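Brostley library to lend sewing machines and hand tools from October

BROSTLEY — Residents with a library card will be able to borrow sewing machines, drills, carpet cleaners and other household items from the Foren Street branch starting in October, the town library said.

The collection opens with 209 items. Most were bought with money left over from last year's furniture budget, and the rest came from a donation drive that ran through the spring. Loans will last 7 days and can be renewed once if no one else has asked for the item.

Emese Csonka, who manages the branch, said the idea came out of a survey of cardholders last winter. Asked what they would use if the library had it, people put sewing machines first and pressure washers second. Books in large print came third.

"We had been thinking of cake pans and board games," Csonka said. "We do have those, but the list we got back was much more practical than we expected, so we went with the list."

There is no charge for most loans. Borrowers of the larger items, which include the carpet cleaners, two tile saws and a log splitter, will be asked for a $100 deposit, returned when the item comes back clean and in working order. Late fees are $2 a day. Cardholders under 18 can borrow from the games and kitchen shelves but will need an adult to sign for anything with a cord or a blade.

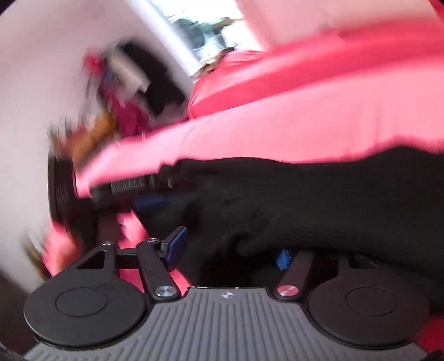 Items can be reserved at the desk or through the library's website. They will not be sent between branches, so residents who use the Trodness branch will have to make the trip across town. Csonka said the delivery van is too small and already full on most runs.

Storage was the main reason the plan took so long. The Foren Street building has no basement, and the old periodicals room had to be cleared before shelves could go in. Bound copies of the local paper that had been kept there are now at the county records office, where they can still be viewed by appointment.

Haziq Hutapea, who owns Ong Hardware on Mill Road, said he had some doubts when he first heard about the project. His store rents out tools, including several of the same kinds the library will stock.

"A weekend rental on a tile saw is real money for a small shop," Hutapea said. "But the people who come to me are mostly contractors, and they want it at six in the morning. The library opens at ten."

He has since agreed to service the library's power tools at a reduced rate. Each one will be checked when it is returned and tagged before going back on the shelf. Drill bits, saw blades, thread and needles are not included, and borrowers will have to supply their own.

The town council approved the program in June after a short discussion about insurance. Under the final wording, borrowers sign a form accepting responsibility for injuries and for any damage beyond normal wear. One council member asked that chainsaws be left out, and they were.

Csonka said the library will look at loan records after the first six months and decide what to add or drop. Requests already on file include a telescope, a canning kettle and a second log splitter. Donations are on hold until the shelves are sorted, though she said the branch would still take a working serger if anyone has one to spare.

Cardholders can pick up a printed list of the items at either branch. The Foren Street desk is open until 8 p.m. on weekdays and 4 p.m. on weekends.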